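4. Picking a practice table

Okay, the fun part! You've got your Kolto gripper bolted together and the jaws swing freely on their pins (if they don't, go back to section 3 and loosen them a quarter turn). Now give it something to grab.

1. Clear enough room to move your elbow. I stand up for this.
2. Lay out soft stuff first: socks, hair ties, a scrunchie, anything knitted. Leave gaps so the jaws can get in.
3. Squeeze the handle slowly until both blue pads touch the item, then lift.
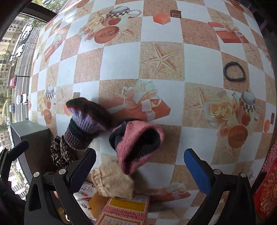
Dilcombe, January

I went with a printed tablecloth and a pile of knits, plus a few packages for variety. The starfish on the cloth make handy landmarks – I pick a starfish and try to set a hair tie down right on it, which is harder than it sounds!

4. Do 70 lifts, then check the pivot pins for play.
5. Write down every drop. Chang-ho Hyun and I share a notebook (he's at 89 drops, I'm not saying what I'm at).

Note: a shiny cloth can throw glare. Turn the table or pull a curtain.

Caution: don't crank the squeeze on loose knits. The pad edges snag, and I've pulled 7 stitches out of one poor slipper.

When you're happy with the lifts, go on to section 5, wiring the Starlow board.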